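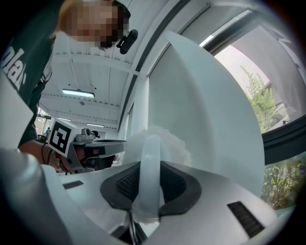 Grallidness

A table of fluff. Cotton, wool, polyester fill, kapok, and whatever came out of the old cushions at Kesthorpe, weighed, squashed, left alone, and measured again.

Last updated November 2, 2024
Maintainer: Clive Catterall
Status: usable, shedding slightly

What's in it

One CSV file, fluff.csv, with 1052 rows. Each row is one handful of soft material squashed once. A notes folder holds my remarks on the samples that misbehaved, and it's longer than I'd like.

Columns

sample_id: a short code. Codes starting with K are from Kesthorpe cushions and should be treated with suspicion.
material: what the label said. If there was no label, what I thought it was. The next column tells you which.
label_or_guess: "label" or "guess".
grams: weight before squashing.
height_before: in millimeters, measured from the tabletop to wherever I decided the fluff stopped. Fluff doesn't have a top so much as a region of opinion.
height_after: same thing, 120 seconds after the weight came off.
teased: yes if I pulled the clumps apart first.
mood: free text. I meant to delete this column and then found it explained several outliers.

How the squashing is done

Pull a handful from the bag and weigh it. Set it on the table with the windows shut. Measure the height, put the 400 gram weight on a square of card, and wait until the timer goes. Take both off straight up. If the card drags the fluff sideways, the row is void and you start over with a new handful.

Don't breathe on it. I say this as someone who has sneezed on row 12 and had to go looking for it.

Kettle and Mastness

These are the two batches most people ask for. Kettle is cotton that was held over steam before measuring, which puffs it up nicely and makes the kitchen smell like a wet sweater. Mastness is the same cotton straight from the bag. Compare them with each other and leave the polyester out of it -- polyester springs back from everything and makes the cotton look lazy.

Known problems

The June rows were measured with a wooden ruler that starts a little way in from the end. I've corrected the ones I'm sure of. The rest have "ruler" in the mood column.

Wool and wool blend are mixed up in places. So was I.

Anything marked "guess" may be cat.

Heights for teased samples depend a lot on who did the teasing. I'm patient for the first few and then I tear at it like a man opening a bill.

What it's good for

Picking a fill for a pillow, a toy, or a draft stopper. Settling a very small argument. Practicing with messy tables. It won't tell you how a cushion feels after a year of being sat on, and it has no opinion on allergies.

Contributing

Send rows in the same column order, with the void ones left out. Measure in millimeters, please -- one file came in as "fingers" and they were not my fingers. If you have kapok, I'd be glad of more. I ran out, and what's left of it is mostly on my socks.

License

Use it for anything. Credit Grallidness if you publish the numbers. The mood column may be quoted, but I'd rather you checked with me first.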